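Science for Kids > Robots > Rules and Safety

February
By Folasade Effiong

Rules for Robots That Share a Room With You

A robot does what its program tells it to do. It does not get tired or bored, and it does not know that your hand is soft and a table leg is hard. So people write rules for using robots, and the people around the robot have to follow them.

Some rules are written down in long documents called standards. A standard is a set of instructions that many people have agreed on. If two companies follow the same one, you can expect the same safety from both of their robots.

Other rules belong to one room. Danjuma Aliyu looks after the practice kitchen at Druron, where robots learn to tidy up. He keeps five rules on the door:

1. Know where the stop button is before you switch anything on.
2. Keep hands off the counter while the arm is moving.
3. Start slowly. New programs run at low speed first.
4. Use light, soft or plastic things for practice. No glass and no knives.
5. Write down every mistake, even a small one.

Rule 4 is why so much robot practice is done with toys. A plastic carrot can be dropped 80 times and nobody gets cut. A cloth is harder than it looks – it changes shape each time it is picked up, so the robot can't just repeat the same grab.

Rule 5 takes the most patience. Last year the Druron notebook reached 146 mistakes. Most were dropped objects. Dalia Grigaitė reads the list each month and decides which programs need to be fixed before they run again.

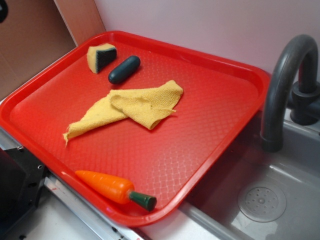

If you ever visit a room like this, ask to see the stop button first. It is usually big and red, and a grown-up should be able to reach it from where they are standing.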